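Guketti the badger gets a second series

Guketti is coming back. The grumpy cartoon badger who runs a lost property office under a railway station has been given another run, the studio behind it said this morning, with new episodes due in April.

Cadwaladr, the small animation house that makes it, has been working on scripts since before the first lot finished airing. Sixty-five minutes of new material in all, split into short episodes as before. Same voices, mostly. Same theme tune, which parents may or may not be pleased to hear.

Haf Llewellyn, who created the character and still writes most of his lines, said the badger would be "no nicer than last time".

"People kept asking if he'd soften up," she said. "He won't. He gets a bit more tired, maybe. He's got a niece to look after now and she's worse than he is."

The niece is Zallden, aged nine in badger terms, sent to stay for a week and still there at the end of the series. She is voiced by Lowri Wynne, best known until now for radio plays. Gwion Prosser returns as Guketti.

Llewellyn said Zallden started as a one-line joke in an early script, a relative Guketti claimed to have so he could get out of a party. Then the writers wanted to meet her. Her first episode has her opening all 127 of the locked suitcases in the back room while her uncle is asleep, and most of the stories after that start with something she let out.

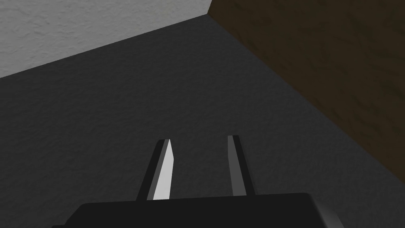 Grurkton is back too

Fans of the villain needn't worry. Grurkton, the heron in the long coat who keeps turning up to claim umbrellas that aren't his, is in three of the new episodes and has a bigger part in the last one. Llewellyn wouldn't say wether he finally gets the green umbrella.

The look of the show stays flat and inky, though director Oksana Ivanyshyn said the backgrounds have been redrawn. The station upstairs gets seen properly for the first time — ticket hall, platforms, the tea kiosk that was only ever a smell drifting down the stairs in series one.

Music is again by Hagos Alemayehu. More clarinet this time, he said, and a proper song for Zallden, which she sings badly and on purpose. Wynne recorded it in one go.

"I asked her to do it again but worse," Alemayehu said. "She couldn't stop laughing so we kept the first one."

A picture book is planned as well, drawn by Ivanyshyn and covering Guketti's first day in the job. No date for that yet. The first series will be be repeated in the run-up, early evenings, starting with the one about the tuba.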